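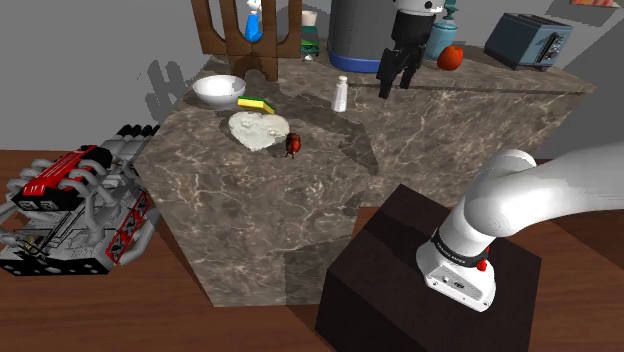

Render by Muammer Tokgöz, from our Zistumeo kitchen

Apr 16, 2021

OK so I promised a post about our run rules, and then I put it off for most of a month, and then Muammer sent me a message that just said "rules???" So here we go. Get a coffee, I'm going to ramble.

Quick catch-up if you only know me from the sourdough posts. For my day job at Urumon I work on a robot arm that does kitchen chores in simulation, things like picking up a shaker or moving a bowl. Zistumeo is the simulator. Zelby is the pile of scripts that launches the runs and saves the logs, and Lynch is the big noisy machine all of it lives on. I didn't name any of them, please don't write in.

When I started we had no rules at all. You loaded a kitchen, you ran your stuff, you told people in chat how it went. Then we tried to go back through the logs for a write-up, and we had 1,954 runs on Lynch and only 940 of them had enough written down that I could say what had been tested. The rest were a mystery! Some had no seed. A bunch had a note like "new grip, better" and I would love to know better than what. A few of those were mine. Fine, more than a few.

So now we've got a page. It's taped to the side of Lynch and there's a copy in the Zelby repo, and I'm going to go through it with my own comments thrown in, the way I'd do it if you joined us tomorrow.

First rule: write down what success means before you hit go. This one sounds so basic that everybody nods and skips it. But take "pick up the shaker." Does it count if the arm lifts it and then drops it? What if it's leaning on the toaster? What if the gripper closed on it and dragged it along the counter for a bit? I've had real arguments over every one of those (nice ones, mostly). What we write now is the height it has to clear, how long it has to stay up there, and what else isn't allowed to move. It takes maybe five minutes, and I grumble every time.

Second rule: no changing that definition after you've looked at the results. If you see that it was a dumb definition, and sometimes it is, you fix it and run the whole set again. You can keep the old numbers in the file with a note. You can't rescore the three runs you felt bad for. I know how tempting it is, the gripper was SO close...

Third: seeds. Every run saves its seed, every seed goes in the log, and you pick the list of seeds ahead of time. Zelby does this for you now unless you go out of your way to stop it. Muammer wrote that part over a weekend and I still owe him lunch.

Fourth is the one I care about the most, so I'll slow down a bit. Leave the clutter in. When a run is going badly the natural thing is to clear the counter. You take out the sponge, you take out the bowl, you take out the fruit, and wow, the arm is doing great. Well, sure. It's doing great in a kitchen where the only thing on the counter is the thing you want. That's fine for debugging and I do it all the time, but it goes in the log as a cleared scene and it never gets averaged in with the full ones. We had a whole table once that mixed both, and I only caught it when I was making the slides for it. Not my best afternoon.

While I'm on clutter, weird stuff is allowed. If the kitchen generator drops an engine next to the counter, the engine stays. You don't get to reroll until the room looks like a catalog. I fought against this one at first, and I was wrong. A camera that has only ever looked at neat counters gets thrown by the first odd shape that comes along, and real people's kitchens are full of odd shapes. Mine has a bike pump on the counter right now and I couldn't tell you why.
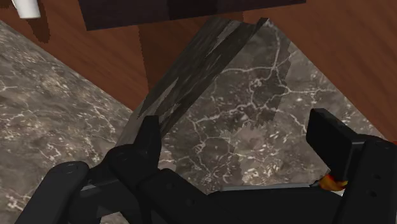
Fifth rule, check the gripper camera on its own. We used to look only at the wide view, and from there pretty much everything seems OK. Then you open the close one and half of it is shadow, or the target isn't in there at all and the arm is going off something it saw earlier. So before any set of more than 200 runs, somebody has to open the close view at the start of a few of them and write one line on what's there. One line! "Stone and shadow, no target" is a perfectly good line. I like short notes, short notes get read.

Shadows, by the way, get their own little bullet on the page. Keep them on. They make the rendering slower, and people (me) turn them off to save time and then forget. The jagged ones you get at low quality are allowed for quick tests, but say which setting you used. We lost a good chunk of April to two sets that wouldn't match, and the only difference was the shadow setting. I don't want to talk about it. I guess I just did.

Sixth: treat the fake arm like it could hurt you. This is the rule new folks push back on, and I get it, you can't get pinched by a render. But the same code is meant to go onto a real arm someday, and habits stick to code. So the speed limits stay on in the simulator. The joint limits stay on. If the arm goes through the counter, the run is over and it counts as a fail, even if it comes out the other side with the shaker in its fingers. (I have seen this. It was magical. It was a fail.) And the stop command has to work in every script, with the same name, tested before you start. I once found a script of mine where the stop command printed "stopping" and did nothing else whatsoever, and that's the kind of thing that should keep you up at night a little.

I asked on our channel if that rule was too fussy and Muammer wrote back a very long reply which boiled down to no. He used to work near real arms, the big fenced kind, and he's a lot less relaxed about it than I am. His view is that a limit you switch off for testing has already become optional. I've come around to that, mostly. I still think you should be able to lift the speed limit when you're just moving the arm back to its start pose, and we're going to have that out over lunch. The one I owe him.
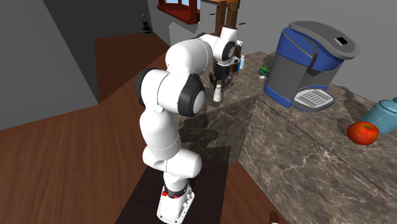

Seventh, keep the failures. Disk space was the excuse for ages: the good runs got saved with full video and the bad ones got a single line of text. Which is backwards! I learn close to nothing from watching a run that worked. Now the bad ones get full video and the good ones get thinned out after a while. If you only have room for one kind, you know which one I'd keep.

Eighth and last, 2 people sign off on a number before it leaves the team. One who ran it and one who didn't. The second person picks a few seeds off the list, runs them again on Lynch, and sees if they get the same thing. It doesn't need a meeting. It does mean I can't finish something at midnight and post it at five past, which has probably saved me from myself a couple of times.

There's stuff I'd still like to add. We have nothing on naming objects, so the same thing is "shaker" in one log and "salt" in another and "bottle_small" in a third, and searching is a pain. I'd also like a rule about lighting, but I can't work out how to word it without making everybody fill in a form, and people hate forms. If your group has a rule for either one that fits on a single line, please leave it in the comments, I'll happily steal it and put your name next to it.

Oh, and someone asked last time if they could have a copy of our page. Yes! I need to take the swearing out first. Give me a week or so and I'll put it up with the other downloads.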